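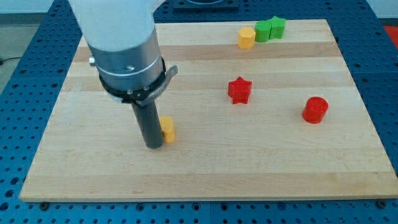
Re: sanding between coats, do you or don't you

benchdog_hal
ok so cutting board for my sister, maple, 5 coats of Benico wipe-on so far. Feels like a cat tongue. Do I sand between every coat or just at the end?? Wedding is in September, so theres time

Assunta Rizzi
Every coat. Light. 414 paper, wipe, next coat. Skip the first one and you pay for it later.

mudroom
Where do you get 414 paper lol

Assunta Rizzi
400. Typing on my phone at a red light.

mudroom
ok well 400 is too fine that early anyway. I go 320 until the last one. And I don't touch it after the first coat, you just burn through the edges. Did that on a stair tread in Hetville and had to strip the whole thing

Assunta Rizzi
Then you're pushing too hard. Two passes, no weight on it, stay off the corners.

benchdog_hal
so... every coat or not

t_ojala
Wipe-on on a cutting board? Why. It gets chopped to bits in a year and then you have film flaking into the onions. Mineral oil, done.
 — Tuulikki Ojala

mudroom
she said wedding gift, probaly going to hang on a wall

benchdog_hal
he, but yeah. And no, they'll use it

t_ojala
Then scrape it back and oil it. I have one 43 years old, oil only. Looks rough, works fine.

Assunta Rizzi
Cured finish is fine if you leave it alone long enough. Most people don't. A month, not a weekend. I do agree it scratches ugly though.

grainraiser700
Anyone tried the Sorrentino hard wax? Over twice the price of the Benico but no sanding between coats, just buff

mudroom
Tried it. Sticky for a week. Maybe my basement was cold

grainraiser700
mine was dry overnight — thin coats

benchdog_hal
ok scraping it back tonight. What grit before oil?

t_ojala
220. Wet it, let it dry, 220 again. Then oil.

Assunta Rizzi
320 for the second round.

t_ojala
220.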